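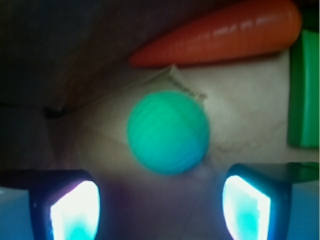 青绿色圆球，垫着一张皱纸

Ruvura 作品集活页夹（第二版）

先说我是谁，省得你翻到页底去找。我叫郭家豪（Chia-hao Kwok），在广告公司做过客户执行，后来跳去做媒介，再后来自己出来做Clirnureo，卖一些给传播、公关、广告这行的人用的东西。Ruvura是我们卖得最久的一款，一个A4横版的作品集活页夹，面试时摊在桌上用的那种。

我知道你要问什么：现在谁还带纸质作品集啊，发个链接不就行了？链接当然要发，我自己也发。可是我坐在面试桌另一边的那几年，见过太多次会议室投影连不上、候选人抱着电脑满头汗地找转接头的场面了（我自己也干过，在Herath那边面试项目经理，密码输了好几遍都没进去，最后全靠嘴讲）。纸就没这个毛病，翻开就是，对面的人还能自己伸手往回翻一页，问你这个媒介组合当时为什么这么配。

第一版是我照着自己的需要画的，横开，黑色封面，三孔。用过的人给了很多意见，有一些说得挺不客气。最集中的抱怨是孔距太怪，配不到替换页；另外封面的硬板一压就有印子，放包里跟笔记本电脑挤一挤就难看了。第二版这两处都改了，下面慢慢讲。

封面和装订

封面换成了加厚的灰板，外面裹一层细纹布，颜色有深灰和米白。我个人推荐深灰，米白好看是好看，但是地铁里拎一个夏天就知道了，边角会发黄发黑，拿湿布擦只能擦掉一部分。布面上没有任何logo，只在封底内侧有很小的一行Ruvura压印。这是我坚持的，你去面试，封面上不该有别人的牌子。

装订改成了四孔标准活页，文具店里随便买的替换页都能装进去。环扣是单手开合的，力道调得偏紧，新的头几天会觉得费劲，用一阵就顺了。要是过了很久还是很紧，写信给我，我给你换一个。

摊平这件事我们折腾了很久。横版活页夹最讨厌的就是翻到前几页和最后几页，一边高一边低，对面的人看着斜。现在书脊做成了两道折线，翻到哪一页两边都能贴着桌面。说实话最前面一页还是会稍稍翘一点，我建议那一页放姓名和联系方式，别放要紧的图。

内页怎么分

出厂带12张透明插页，哑面的，不反光。亮面的我们也打过样，会议室顶灯一照全是白斑，什么都看不见，就放弃了。12张正反两面都能放，对刚毕业的人来说绰绰有余。真的，别塞满！我看过最厚的一本，候选人从大学社团海报一直放到实习时帮忙排的会议座位表，翻到一半我就不记得他前面说过什么了。

另外有3张分隔页，侧边有凸出来的标签，可以自己写字。我自己的分法是：一块放主案例，一块放数据和排期，一块放杂七杂八的（采访稿、社媒文案、给网红写的合作简报之类）。做影响者营销的朋友Dilani Ranasinghe跟我分法完全相反，她把合作简报放最前面，她说她这行最值钱的就是那一页纸，简报写得清不清楚，决定后面要来回改几轮。你看自己投的是什么岗位，怎么顺怎么来。

还有一张对折的大页，展开来是A3，专门放媒介排期表。这是第二版新加的，也是我最得意的地方。做过排期的都懂，那张表缩到A4上字小得没法看，截一半又看不出整体节奏。对折页的折痕在右侧三分之一处，你把月份那几列放在左边，总计放在右边，先不展开也能讲，讲到预算再翻开来，效果很好。
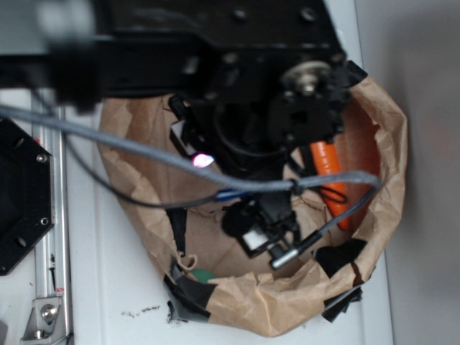

求职与面试用品 / 作品集 / 活页夹

随附的小册子

每本里面都夹着一本薄薄的小册子，是我和Teodor Amundsen一起写的。他带过很多届传播专业的实习生，脾气比我好，话也比我少，所以册子里简短的句子基本都是他的，啰嗦的括号是我的。内容是怎么把一个案例放进两页纸：背景写几行，你具体负责哪一段，结果怎么写才不吹牛。

关于“具体负责哪一段”我想多说几句。很多年轻人的作品集里，每个项目都写“参与了整合传播全案”，看完完全不知道这个人是写了方案还是订了盒饭。订盒饭也没关系，我入行第一个夏天主要就是订盒饭和盯快递，可是你得写出来。比如“负责和7位博主对接档期，整理每周的反馈表”，这样一句话，面试官马上就知道可以往下问什么。

册子末尾附了一张可以撕下来的检查表，出门前过一遍用的。里面有一条是“客户名能不能公开”，请一定看！有保密协议的项目，把名字和金额遮掉再放，或者干脆换一个案例。没有哪家公司会因为你嘴严而不录你。

规格

尺寸：A4横版，带书脊比A4略宽
封面：灰板裹细纹布，深灰或米白
装订：四孔活页，单手开合环扣
内页：哑面透明插页12张，标签分隔页3张，A3对折页1张
附件：小册子1本，封底内侧有名片袋和一条松紧笔扣
价格：31欧元，含税，运费另算

名片袋放普通尺寸的名片没问题，方形的卡片放不进去，已经有人替大家试过了。笔扣只适合细一点的笔，粗钢笔会把松紧带撑坏。

大家常来信问的几件事

能不能竖着用？不太行，标签的方向和对折页都是按横版做的。竖版在考虑，但我手头没有时间表，别等。

刻字呢？可以在封底内侧压姓名，最多两行，中文西文都行。压了字就不能退了，所以下单前麻烦把名字拼写再核一遍，尤其是带变音符号的。

学校或者院系想一起订，可以。负责这块的是Kamrul Khondokar，信件标题写清楚学校名字和大概数量，他会给你回报价。毕业季前后他那里很忙，回得慢一点，请不要连发好几封，会把顺序打乱。

第一版的旧夹子能不能换新？不能直接换，不过旧版的插页我们还留了一批，孔距对得上第一版，付运费就寄给你，寄完就没有了。

纸质作品集和电子版内容要不要一样？我的习惯是纸质的少一些，只放当天想聊的，电子版放全。Obaidul Dissanayake是我们这里排版的，他的做法更省事，电子版用同一套版面，只是多几页附录，改一次两边都改了。他做的那套横版模板可以在订单确认信里下载，常见的办公软件都能打开。字体请用你自己电脑里有授权的，模板里没有嵌。

配送和退换

仓库在Ornstead，工作日打包。包装是瓦楞纸盒，里面垫一层薄纸，没有塑料膜。收到后如果四角有压痕，请先别拆环扣那条纸封，拍一张盒子外面、一张封面寄给我，我们补寄。

没有压字的，收到31天内可以退，插页没用过就行。退回的运费你出，质量问题我们出。环扣单独保修，坏了把环扣那一段拍给我看，多半是寄一个新的给你自己换，拧两颗螺丝的事，小册子背面画了怎么拧。

库存方面，截至2023年8月14日，深灰色有现货，米白色卖完了，新的一批要到九月才到。想要米白的可以先留个邮箱，到货我写信通知，不会顺便给你发别的广告（做这行的人最烦收这种东西，我懂）。

有别的问题直接写给我，面试前一晚才想起来问怎么排页的也可以写，只是我睡得早，最好在晚饭前发。

同系列：Ruvura 替换插页（哑面）、Ruvura A3对折页单卖装、Ruvura 名片夹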